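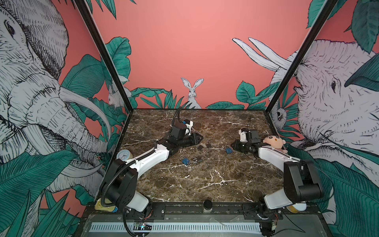
Trier et entretenir ses petits cadenas

Fiche atelier, mise à jour : février 2025

Les petits cadenas s'accumulent dans les tiroirs : valise, boîte aux lettres, casier, abri de jardin. Un contrôle annuel évite l'essentiel des blocages. Compter 40 minutes pour un lot courant, séchage non compris.

Matériel

- graphite en poudre ou lubrifiant sec au PTFE
- alcool ménager et chiffon non pelucheux
- brosse à dents usagée
- papier abrasif grain 400
- étiquettes à œillet et feutre indélébile

1. Étaler

Vider le tiroir sur un plan dur, lisse et dégagé. Écarter les cadenas les uns des autres, anse visible, et sortir toutes les clés de leur boîte. Les clés encore réunies sur un anneau restent ensemble jusqu'à l'étape suivante. Sur un plan en marbre, ne pas faire glisser les pièces : l'acier des anses raye le poli.
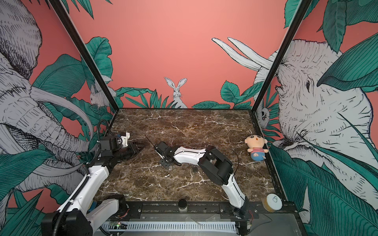
Plan de travail en marbre brun veiné de blanc.

2. Apparier

Commencer par les modèles de couleur, plus faciles à reconnaître. Présenter la clé sans forcer. Elle doit entrer sur toute sa longueur et tourner d'un quart de tour. Une clé qui entre mais ne tourne pas appartient souvent à un modèle voisin de la même série. Poser chaque clé reconnue à côté de son cadenas et passer au suivant.
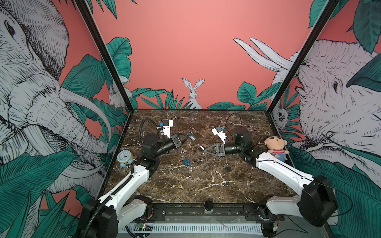
Les clés restantes sont essayées une seconde fois après nettoyage, un barillet encrassé pouvant refuser la bonne clé. Celles qui ne correspondent toujours à rien vont dans une enveloppe datée. Passé le mois de mars de l'année suivante, elles partent au recyclage des métaux.

3. Nettoyer

Brosser l'entrée de clé et les deux logements de l'anse. Essuyer le corps au chiffon imbibé d'alcool, après essai sur une petite surface si le cadenas est laqué. Les points de rouille sur l'anse se reprennent au grain 400, dans le sens de la longueur. Ne pas poncer le corps. Laisser sécher anse ouverte pendant environ 20 minutes.

4. Lubrifier

Introduire une faible quantité de graphite dans le barillet, insérer la clé et manœuvrer plusieurs fois. Essuyer la clé à chaque sortie. Appliquer le même produit sur les extrémités de l'anse. Les huiles végétales sont à proscrire : elles durcissent et collent les goupilles.

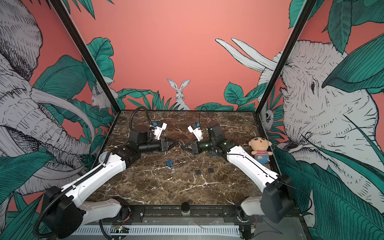

5. Étiqueter et ranger

Attribuer un repère à chaque cadenas et le reporter sur l'étiquette de la clé. Ne jamais inscrire l'usage ou l'adresse. Conserver 2 clés par cadenas, dans deux endroits différents. Ranger les cadenas ouverts, au sec, dans une boîte fermée.

À mettre au rebut

- anse qui ne remonte plus seule après deux lubrifications
- jeu latéral marqué en position fermée
- clé tordue ou fissurée, sans double
- corps fendu

Urs Marti, atelier Trenau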